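Winter skin, and what I'm using this month

Jan 26, 2000

My face gets dry every January. It starts beside the nose, then the chin, and by the end of the month foundation sits on top of it like chalk. I've been changing things one at a time since New Year's, so I have a fair idea of what helped.

The first change was cleanser. I had been using a foaming one from Listwood that I liked all summer. It leaves my cheeks tight now, so I moved to the Lalano cream cleanser, which comes in a tub and has almost no smell. I put it on with dry hands and take it off with a washcloth. Mornings I only use water.

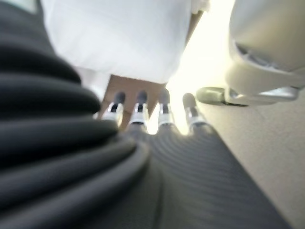

The second change was putting moisturizer on sooner. I used to wash, make coffee, and get to it when I got to it. Bjarke Zoëga, who cuts my hair, told me to do it while my face was still damp. I've done that for 9 days and the patch on my chin is gone. The ones by my nose are smaller but still there.

For the moisturizer itself I went back to Ladefoged. It's thick and takes a while to sink in, so I wait before doing makeup. If I rush it, everything rolls up into little crumbs along my jaw and I have to start over.

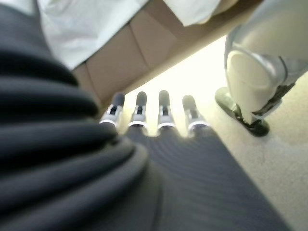

Foundation I have mostly given up on until spring. I mix a small amount into the moisturizer on the back of my hand and pat it on with my fingers. A sponge soaks up too much of it. Powder goes on the forehead only.

I did try the Sorkine lip balm after Ionuț Stoica left a comment about it here last month. It's fine. It stays on through lunch, but the tin is hard to open with gloves on – I ended up twisting it against my coat. I'd buy it again if it came in a tube. 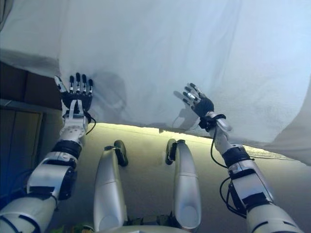

Things I stopped: the clay mask, the toner with alcohol in it, and very hot showers. The showers were the hardest to give up. I also change my pillowcase twice a week now, though I can't say whether that did anything.

Next I want to find a hand cream that doesn't leave prints on the keyboard. I have 3 half-used tubes in my desk and don't like any of them.
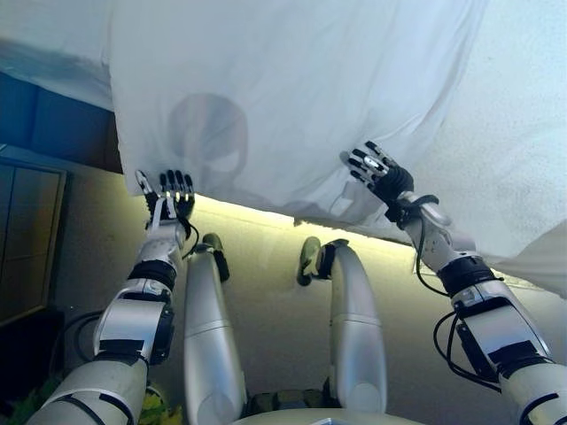

Hands up under the white sheet.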